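Repainting a rental apartment wall before move-out: flat or eggshell?
Community Help Center > Housing > Tenants and Move-Out
Posted July 3, 2024

Siiri Pētersons
I am a tenant in a two-bedroom unit managed by Vendatent. My lease requires that walls be returned "in a neutral color and uniform condition." In February I painted the living room dark green with the written consent of the manager. I must now return it to a neutral shade. The lease does not state a sheen. Should I use flat or eggshell paint, and is a separate primer required over the green? I would also like to know whether the manager may reject the work if the finish differs from the one in the hallway. The deposit withheld for repainting can be as much as 177 dollars per room.

Baiba Grigaitė
Please begin by asking the manager, in writing, for the name of the paint and the sheen used in the rest of the unit. Many property offices keep this on file and will provide it without charge. If the reply names a product, use that product. A lease that is silent on sheen leaves room for disagreement, and an email on record is of more use to you than any general advice given on this site.
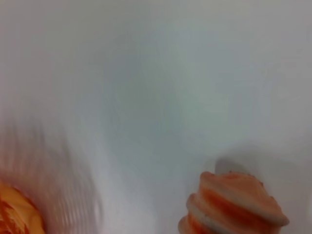
Primer is strongly recommended over a dark green. Apply one coat of a stain-blocking primer, allow it to dry for the time printed on the can, and follow with two coats of the finish color. As to the shade, a pale gray-white is generally accepted as neutral. Please bear in mind that a plain, smooth surface in such a color can look bright in one place and a muted gray a short distance away, with a soft edge between the two, and this alone should not be taken for a missed area. Check the wall again at a different time of day before adding paint. Flat paint hides small repairs better than eggshell but is harder to wash.

Daiane Rocha
Eggshell. I used it in my last unit and there was no deduction.

Agnes MacRitchie
I agree with the first reply in most respects. I would add that the outlet covers should be removed before painting, and that the tenant should keep the receipts. If the manager objects to the finish, request an itemized statement of the deduction. The rules on deadlines and on what may be withheld differ from state to state, and your local housing office can advise you on those that apply.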